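Are We There Yet With the Chore Robots?
Posted 17 Nov 2022

Every few months somebody forwards me a video of a robot folding a towel and asks if I'm worried about my job. I run the back end of a small packing shop, 12 people on a good day, and I have opinions on this. So here goes, and I'll try to keep it short (I won't).

My feeling is that we've mixed up two different things. One is a machine doing one job a million times in a spot that was built for it. We've had that forever and it's great. We have a Tukier tape machine that has closed boxes since before I got hired, and I'd marry it. The other is a machine doing what my nephew does when I say "clean that up." Pick up whatever is there, figure out where it goes, put it there, don't squash it. That second thing is where all the promises are, and it's where I keep getting let down.

Back in May I went to an open day at Galtell, out past the Tejada exit, where they let people like me see their arms up close. I went in wanting to be impressed! And I was, a little. The arm was smooth. It was quiet. But what I came away thinking about was how much is going on in a job I wouldn't even call a job. Putting a thing in a box. Putting a thing in a hole. My kid could do it at two, badly, and at three, fine.

Think of all the stuff you do without noticing. You tip the box with one hand and keep an eye on the thing that might roll. You know cardboard gives and wood doesn't. You feel a flap catch before you see it. 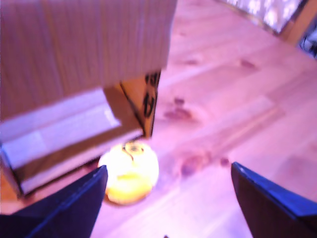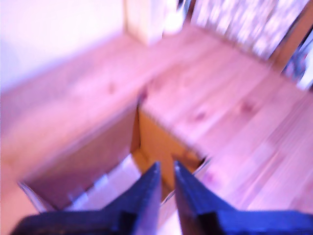 Two fingers and a wooden surface in both, and an awful lot of blur.

So can a robot take over the picking up at home yet?
For a few kinds of objects in a room somebody has set up for it, it can do part of the work, but I wouldn't buy one expecting to get my Saturday back.

I can already hear the Inance crowd (that's the newsletter my brother-in-law swears by) telling me I'm behind the times. Maybe! They ran a piece claiming a home helper would be in every kitchen in 6 years. I'd love that. I have 39 steps between my laundry and my bedroom and I'd happily never carry a basket up them again. But I've also read that same article, with a different robot in it, for most of my grown life.

What bugs me is how we judge these things. We watch the one good try and clap. In my shop the good try doesn't count for much. If a new hire packs 105 orders and drops five of them, I'm having a talk with that new hire. A machine that needs a person standing next to it to catch the misses is a second employee I have to pay for, and the person gets bored and wanders off, and then you've really got a mess.

Now, I'm not a grump about it. I think the hands will get there, and probably on the shop floor first, where I can at least put the bins in the same place every morning and yell at anyone who moves them. A house is harder. A house has a dog, and socks, and a drawer that sticks in the summer, and fruit that ended up under the couch.

If you sell these machines and you're reading this, come by on a Monday. Bring the arm, leave the video at home. I'll give you one mixed bin from the returns shelf and a stack of flat boxes, and I'll go make coffee. If the bin's packed when I get back, we can talk price.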